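Reservistenkameradschaft Studton
Niederschrift über die Mitgliederversammlung

Datum: Dienstag, 26. März 2024
Ort: Vereinsheim Studton, großer Raum
Leitung: Aurelia Holzer (Vorsitzende)
Protokoll: Hsin-yi Yu
Entschuldigt: Pauline Mapplebeck

TOP 1 Begrüßung und Formalien

Die Vorsitzende eröffnet die Versammlung und stellt fest, dass ordnungsgemäß eingeladen wurde. Die Versammlung ist beschlussfähig. Zur Tagesordnung gibt es keine Änderungswünsche. Die Niederschrift der letzten Versammlung wird ohne Aussprache genehmigt.

TOP 2 Bericht des Vorstands

Holzer berichtet über die Teilnahme am Marschwettbewerb in Prindby. Die Kameradschaft hat 12 Teilnehmer gestellt, alle sind in der Wertung angekommen. Zwei Kameraden mussten wegen Blasen an den Füßen behandelt werden. Der Veranstalter hat darum gebeten, die Meldungen künftig früher abzugeben.

Die Schießausbildung auf der Standortschießanlage musste verschoben werden, der Termin war durch die aktive Truppe belegt. Ein Ersatztermin ist beantragt – eine Zusage liegt noch nicht vor.

TOP 3 Kasse

Sobia Qureshi trägt den Kassenbericht vor. Nach Abzug der Buskosten für Prindby bleibt im Ausbildungstopf ein Betrag von 399 Euro. Die Rechnung für die Verbandstaschen steht noch aus. Die Beitragseinzüge sind durchgelaufen, zwei Rücklastschriften werden mit den Betroffenen direkt geklärt. Keine Fragen.

TOP 4 Orientierungsausbildung im Mai

Yung-ching Yau stellt das Konzept vor. Geplant ist ein Tag im Gelände bei Lurnovbridge, vormittags Karte und Kompass in zwei Gruppen, nachmittags ein Durchschlageweg mit Stationen. Die Erlaubnis des Grundeigentümers liegt schriftlich vor. Der nördliche Waldrand darf wegen der Brutzeit nicht betreten werden.
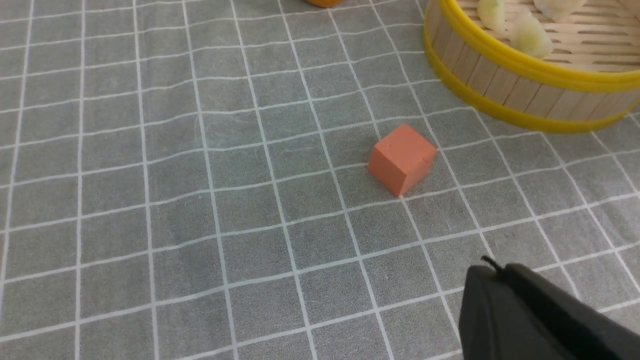

Zur Vorbereitung soll es einen Unterrichtsabend zu Koordinaten und Meldegitter geben. Mehrere Anwesende haben seit ihrer Dienstzeit nicht mehr mit der Karte gearbeitet. Yau möchte deshalb einfach anfangen: graues Tuch mit weißem Gitter auf den Tisch, der kleine orangefarbene Würfel als Zielpunkt, dazu mündliche Standortmeldungen. Erst danach wird auf die topografische Karte gewechselt. Qureshi regt an, auch das Ansprechen von Zielen im Gelände aufzunehmen. Yau übernimmt das in den Ablaufplan.

Es folgt eine kurze Aussprache über GPS-Geräte. Beschluss: Mobiltelefone werden mitgeführt, bleiben während des Durchschlagewegs aber ausgeschaltet und dienen nur für den Notfall. Einstimmig angenommen.

TOP 5 Ausbildungsmaterial

Die vorhandenen Marschkompasse sind überprüft. Zwei Geräte zeigen Luft in der Kapsel und werden ausgesondert. Ersatz wird bei der Firma Nieto angefragt, Qureshi holt das Angebot ein. Die Schlüssel zum Materialraum liegen weiterhin bei Holzer.

TOP 6 Verschiedenes

Mapplebeck hat schriftlich mitgeteilt, dass sie die Betreuung der Internetseite weiterführt. Berichte und Bilder bitte an sie.

Die Uniformtrageerlaubnis für Lurnovbridge muss jeder Teilnehmer selbst beantragen. Das Formular wird mit der Einladung verschickt.

Aus der Versammlung kommt die Frage nach Fahrgemeinschaften. Hsin-yi Yu legt eine Liste aus – wer nicht anwesend ist, meldet sich per E-Mail.

Die Vorsitzende schließt die Versammlung. Der Termin der nächsten Versammlung wird schriftlich bekannt gegeben.

Für die Niederschrift: Hsin-yi Yu
Gesehen: Aurelia Holzer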